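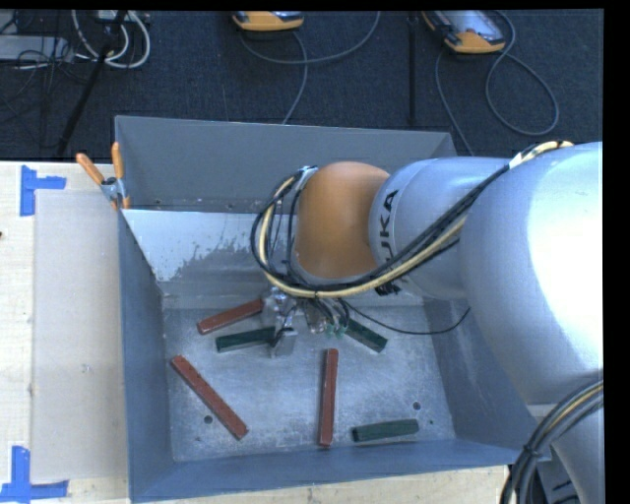 *Six bars in a grey metal bin*

**Can I do Wovano to Provora in a day?**

I'm hoping to go in May and the map says 300 km — is there a direct bus, or do I have to change at Stirico?

**stirico_bound**

You change at Stirico, and the second bus leaves from the other side of town! Took me 14 hours door to door (we had a flat tyre, mind). I'd stay the night.

**Triệu**

Never done it but my cousin flew. Bring snacks.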